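Will a robot ever tidy up after the kids?

I've been asking this since my eldest learned to empty a toy box in under a minute. Every year somebody promises me a machine that will do the picking up, and every year I'm still the one on my knees at 7pm with a fistful of plastic.

So when I went to see what Tenela are up to at their place in Ledlow, I wasn't after backflips. I wanted to see a robot deal with the sort of thing that lives at the bottom of our garden. A toy shovel, say, with the handle in one spot and the blade in another. My four-year-old puts hers back together without looking (usually while shouting about something else!), so how hard can it be?
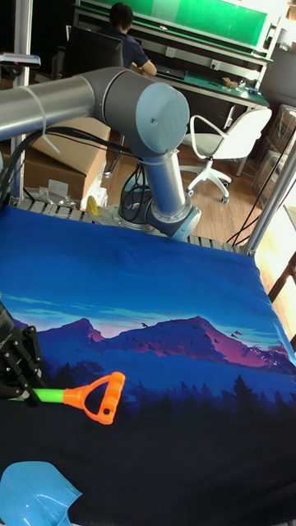 Pretty hard, if you think about what your hands get up to. You pick up the handle, you turn it over, you feel for where the end goes, you give it a shove and you know from the shove whether it's gone in. I couldn't explain to you how I know. I just do, and so does she.

People get cross when I say this, because they've seen arms in car factories going like the clappers. Fair enough, but those parts turn up in the same place every time. My cousin's old firm, Yazzie, had one that packed 700 boxes an hour and sulked if a box arrived crooked. Our living room is nothing but crooked boxes.
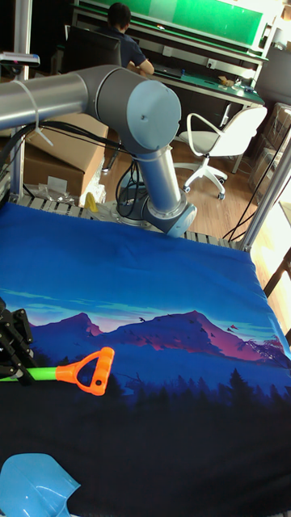 And then there's the money. The cheapest home helper I've seen advertised, the Fliverden, is £3,418, and all it promises is to carry a laundry basket on a flat floor. We have stairs. We also have a dog who'd have opinions.

I'm not a grump about it, mind. I'd love one - I'd clear a space under the stairs tomorrow. I'm 52 and my knees have had enough of Duplo. But if you're asking me whether they can do the chores yet, I'd say no, and I'd keep the toy box by the door for a good few years more.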